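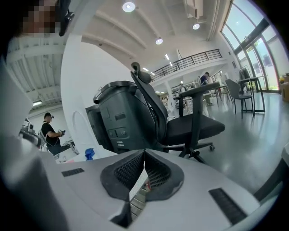 How long does the Stunero rebar bender take to make a 90 degree stirrup corner?

Two seconds a bend once the stop pin is set, and the corners match from the first bar to the last.

I love this machine! We bought ours in August for a small footing crew, and it has done some 2,000 bends since, mostly #4 bar with a bit of #5 (slower, but it never stalled on us). The foot pedal is light, the angle dial clicks firmly into place, and Ronaldo Rivera had the hang of it before lunch on day one. We ran 200 stirrups for one grade beam and I only threw out the couple I'd measured wrong myself.

Gripes? The manual is thin, and the spare pins come in a bag that rips right away. It's also heavy, so plan on a second person to get it off the truck. I'd still buy another one tomorrow.

5 out of 5
Eduardo Yap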